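**Sidewalk robot budget, need a sanity check**

**felard_fan26:** So we've got 2,573 to get a sidewalk delivery bot through sim testing before we buy the real thing (hopefully February!). I'm torn between the Kumley base and the Toprak one. Both have to handle blocks like this in the sim:
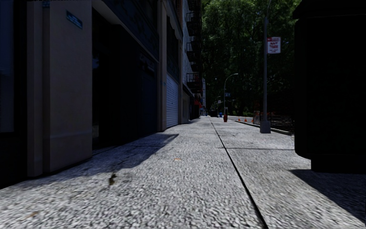
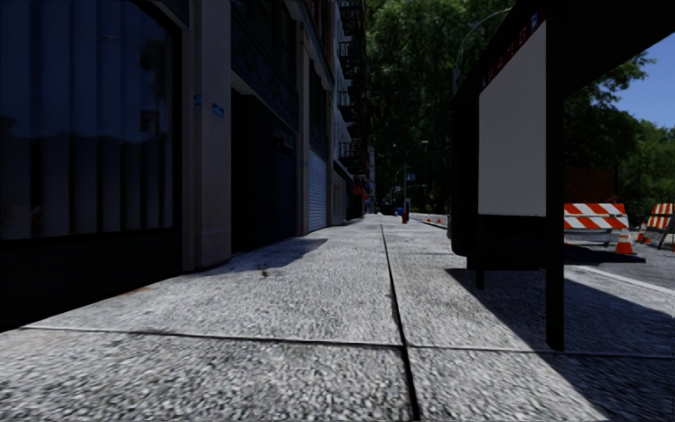
My plan is 932 for the base deposit and the rest on sensors, mostly a better depth camera. Am I crazy?

**plistine:** Not crazy, but I'd flip it. Put the money in the base. A cheap camera copes fine with a wide straight sidewalk.

**curbhopper18:** Nope, disagree. Hard shadow edges on pale concrete drove my cheap camera nuts, it kept braking for nothing! Keep the sensor money.

**plistine:** That's a tuning problem, you don't need to spend your way out of it.

**felard_fan26:** Ha, ok. Has anyone asked Toprak for a loaner? I'd rather rent for a month than guess.

**curbhopper18:** They did 18 days for me. Ask about spare wheels while you're at it, mine weren't included.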